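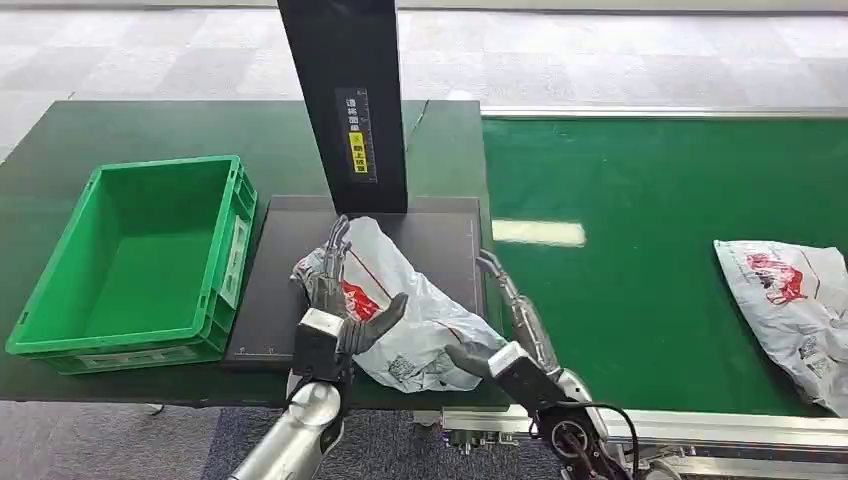

Head cam view, mailer bag on the weighing platform, green crate to the left.

Re: [vorkenlow-dev] grasp planner times out on soft bags

Friday July 7, 2023

Quick one before I go, sorry for the mess.

> On the Seltau cell we get "no stable grasp" on nearly every plastic
> mailer. Boxes are fine. Planner gives up after 1,000 samples. Is it
> perception or the planner? Happy to send logs.

Bit of both I think. Went through your 286 logged attempts – 195 of them die at the same place, the plane fit. It wants a flat top face and a crumpled bag hasn't got one, so the normals come out all over the place and the sampler throws out every pair. More samples won't help.

What we run on Harkari:

- plane fit off for anything classed as bag
- both hands planned together, left on the side edge, right comming in under the lower corner
- mask out the platform AND the column behind it, else the column gets merged into the bag cluster
- 3 retries, then replan from a fresh cloud

Second bag on the belt can win the target pick too if your region of interest is too wide. Crop to the platform.

Patch is on the kwak branch, not merged. Finger force limits still hard coded in there, dont copy those. Can you rerun your logs against it and post the failures? Replay only – no live arm yet please.

Back on Monday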